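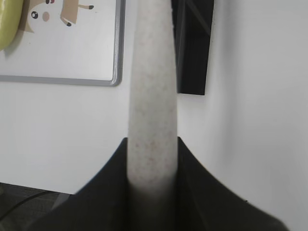
Okay, hello, good to see so many of you. So I want to talk about hands for the next while – mostly my own hands, and what I've learned by using them to teach a robot. I'm Ronja Tveit, I work on the teaching side at Fulura, and I still get a kick out of this job every single morning. You'll notice the view is from the wrist, which is where I'd like all of us to spend more time. Look at how the two black fingers have the speckled piece down at its base, with all that length sticking up past the tips. That's a grip a person chose. If you hold something long by one end, everything you do with your wrist gets bigger at the other end, and the arm has to learn that from us.

[click]

Two ways to show a task. By hand: you take hold of the arm and walk it through. By remote: you sit at the controls and the arm copies you. Ask for a show of hands, who has tried either? (Wait for it. There are always more than I expect!)

By hand feels great. You feel the weight, you feel when the fingers touch something. The trouble is that your own body gets in the way of the cameras, and you push the arm harder than its motors ever would.

By remote is slower to pick up. My first day on it I was hopeless, and Kadir Başaran sat next to me eating an apple and saying "smaller" over and over. Smaller moves. He was right. It took me 12 sessions before my pickups looked calm.

Tell the Stelturstead story here if time is okay, skip if we started late.

[click]

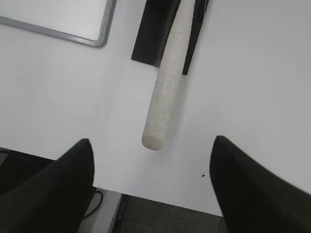

Wrist view: fingers open, rod on the table, not yet held.

I love this moment. Ask the room: where would you grab it? Give them a few seconds. People say the middle, people say the end, and both are fine answers. The rod lies at a slant, and the rounded end is facing the gap between the fingers, so going for the end is tempting from this side. Going for the middle means turning the wrist first.

Main point, say it slowly: pick one and know why you picked it. When Zerrin Ekinci went through our Dursun set, 527 demonstrations, she found that half of us grabbed the end and half grabbed the middle from nearly the same start. The trained arm went somewhere in between and dithered. It was kind of sweet to watch, and useless.

So we wrote a one-page guide, threw out the mixed ones and recorded 300 new demos. Much better! We'd been planning on over 2,000 and we didn't need them.

Other things I want to get in:

Pause before you close the fingers. Half a second is plenty.
Leave your small corrections in. If you drift left and fix it, keep that run, it's gold.
Change the start position between runs, and the angle too.
Stop when you're tired. My late afternoon runs are awful.

[click]

Thanks to Aiman Krishnan for the controls, he rebuilt them twice. Questions now, and the remote setup is by the side door afterward, so please come and have a go.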